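Automation > Shop Practice > Features

We use cookies to remember your settings. By continuing to read, you accept our cookie policy.

Two Arms, One Table: Writing Rules for Shared Work

A two-arm cell usually gets its risk assessment from two single-arm documents stapled together. The result covers each arm against the operator and leaves out most of what the arms can do to each other.

Larnitz, a contract packaging firm, started over in January. Its engineers run bimanual cells on bags, straps and other soft goods, and they wanted one written practice for the overlap zone, where both wrists can be present at once. The draft ran to 72 clauses. The version now in use has 12.

The first clause assigns ownership. At any time one arm is the holder and the other is the helper. Only the holder may carry load through the zone. The helper may enter with its fingers open, and it may close only after the holder reports a stable grip.

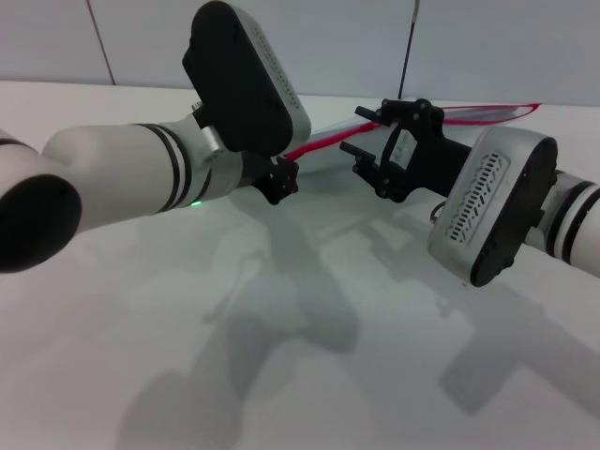 Soft parts complicate the handover. A rigid part tells the controller where its far end is; a strap does not. Larnitz therefore sets clearance from the widest point of the wrist housing, and fingertip distance is treated as a secondary check. Cable loops count as part of the housing. Minimum clearance outside a declared handover is 6 centimeters.

Speed is handled separately. Both arms drop to the reduced limit when either one crosses the zone boundary, including on retreat. Traso, the integrator, had argued for full speed on the way out, as cycle time suffers. The clause stayed.

Stop behavior took the longest to settle. If one arm faults while both are gripping, the other holds position and keeps its grip force. Opening is a manual step, done at the pendant by a trained operator. Dufour, which audits the cells, tests this clause at each visit by forcing a fault on each side in turn.

The practice does not cover mobile bases or tool changers. Indberg is preparing an annex for the second of these.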